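Search posts, people, tags

Domingo Henríquez
Wednesday, 7:40 am

1/ Thread on why flexible cables fail where they do. I maintain equipment for a commercial laundry and a small print shop, so most of my samples come from presses, vacuums, hand lamps and one very tired floor polisher. Fixed building wiring is a separate subject and I am leaving it out.

2/ Start with the conductor. A flexible cord uses many fine strands in place of a few thick ones. When a wire bends, the outside of the curve stretches and the inside compresses. The strain in each strand scales with its diameter divided by the bend diameter. Thinner strands, less strain for the same curve.

3/ Copper tolerates a small number of large bends or a large number of small ones. It work-hardens, cracks start at the surface, and strands part one at a time. The cord still passes a continuity test with most of them gone. It also runs warm at that spot under load, and a hand on the cord will often find it before a meter does.

4/ The usual place is within a few inches of the plug or of the point where the cord enters the housing. Stiff thing meets flexible thing, and all the bending collects at the boundary. A molded boot spreads the bend over its own length. A boot that has gone hard with age moves the boundary an inch down the cord and does nothing else.

5/ Catalogs give minimum bend radius as a multiple of the outside diameter. Read which diameter and which condition. The number for a fixed installation is smaller than the number for repeated flexing, sometimes by half. The Enuslow cord we buy for the folding line is listed at 6 times the diameter, flexing. The older stock on the same shelf only lists a fixed value, and I no longer use it on anything that moves.

148 shares · 37 comments

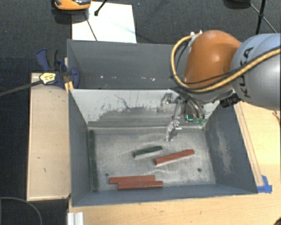 6/ Bundled cords need a separate check. Two cords of different thickness tied along one path share a curve, but the multiples give them different minimum radii, and normally the thicker one governs. The inner cord also travels a shorter distance than the outer one, so a tight tie makes one pull on the other at every cycle. With a thick yellow cable looping up around the left side of the housing and a thinner black one on a similar route, I would work out the radius for the yellow first, then look at whether each can slide a little on its own. Same procedure for the feed head on our press.

7/ Twist is worse than bend and gets less attention. A cord coiled around the elbow the same way every day picks up a turn per loop. The cores inside are already laid in a spiral, and added twist either tightens or opens that spiral. Opened far enough, they push out sideways and the jacket takes on a corkscrew shape. We call it corkscrewing. Cutting out the bad length is the only repair I trust.

8/ Over-under coiling cancels the twist. It takes a few minutes to learn. Intan Sembiring taught it to the evening shift and we have replaced one vacuum cord since August.

9/ Strain relief has one job: pull on the cord must stop at the clamp and never reach the terminals. Leave the ground conductor longer than the others inside the plug. If the clamp lets go, ground is the last to come off. Do not tin stranded wire before putting it under a screw. Solder creeps under pressure and the joint loosens.

10/ On clamps: tight enough to hold the jacket, loose enough that it keeps its round shape. A jacket squeezed flat has moved the cores around and thinned the insulation at the edge. I see this mostly with metal saddles on cords a size too large for them.

11/ Numbers, for what they are worth. I put two lengths of cord on a homemade flexer, one at the catalog radius and one at half of it. The tight one lost its first core at roughly 3000 cycles. The other was still fine when I needed the motor back. One sample of each, so treat it as a story.

12/ Inspection, as we do it: unplug, straighten, run the whole length through a gloved hand, bend each end gently and feel for a soft spot. Soft spot means broken strands. Tag it, cut it back past the soft section, refit the plug, test ground continuity while moving the cord.

13/ Darmawan Nugroho asked about spiral cords. The coil turns stretch into twist along the wire, which is why they last. Do not pull them out straight, and do not hang them next to the dryer exhaust. Heat takes the set out and they never come back to length.

Share 212 · Comments 54 · Saved 80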